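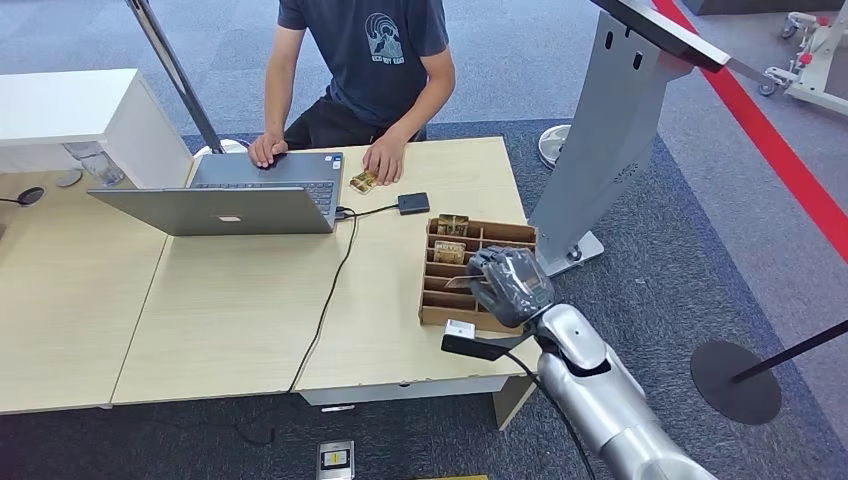
Sorting cards into the divided box at the long table.

How do I sort my packaged cards at Fondholm?
Take your time with it! Most people like to stand the cards upright, one to a slot, starting at the back and working forward. The box is plain cardboard, so please be gentle with the dividers.

Can I bring my laptop?
Of course you can, plenty of us keep our lists that way. Just mind the cables by your feet.

What about small things that end up on the carpet?
Pick them up before you go, please, even the tiniest bits (we vacuum on Sunday).

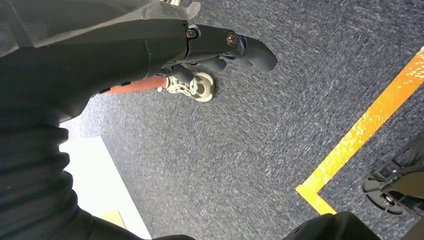
Geetha Palaniappan wrote in to ask whether odds and ends could have a tray of their own, and yes, they can.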